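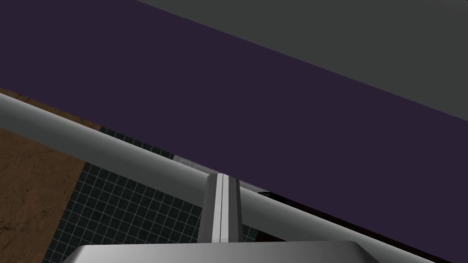 The Grasalo arrived a little after two, while Nawal Gaber was still on the phone to the people who had sold it to her. She signed for it with the phone against her shoulder and told them never mind.

It was a dash camera, the third she had owned. The first had come free with the car and the second, a Tiwari, had stopped saving anything in July, which she found out only after a van took her wing mirror off outside the chemist's. The van driver said she had been over the line. She said she hadn't. The Tiwari had nothing to say on the matter, and she paid 199 pounds for the mirror.

She cut the tape with a key. The leaflet was in very small type and began with a warning about the battery. She read it all the way through at the kitchen table, as she read everything, and then went out to the car in her slippers.

Her brother had told her to get the one with the screen. She had got the one without, and now she had to set it up from her phone, which wanted a password, then a different password, then her permission to know where she was. She gave it. The little light went from red to green.

"Recording," said the camera, in a woman's voice.

"All right," said Nawal.

She drove to Plorside and back, 13 miles, with nothing in particular to do there. She kept well to the left. At the roundabout a man in a grey estate let her go first and she raised her hand to him, and it came to her that this would be saved as well, her hand going up and the man nodding.
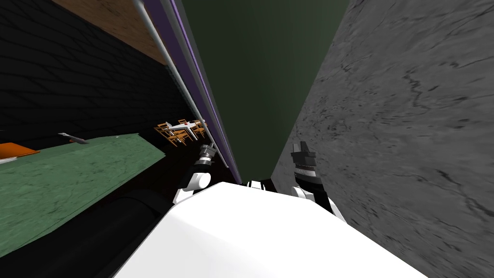

When she got home she sat in the drive and looked at the film on her phone. The picture was better than the Tiwari's. She could read number plates and the price of onions on the board by the farm gate. The sound was better too. She hadn't known there would be sound. For most of the way there was only the engine, but past the bridge somebody was humming, quite loudly, and it took her a moment to know the tune as one her mother used to sing while she ironed.

She played that part again. Then she looked for how to turn the sound off, which was on the back page of the leaflet, and found that it could be done by holding the button down for three seconds.

Her brother rang at six to ask if it worked.

"It works," she said. "It's very clear."

"Did you turn the microphone off? It eats up the card."

"I'll do it tomorrow," said Nawal, and she put the leaflet in the drawer with the other two.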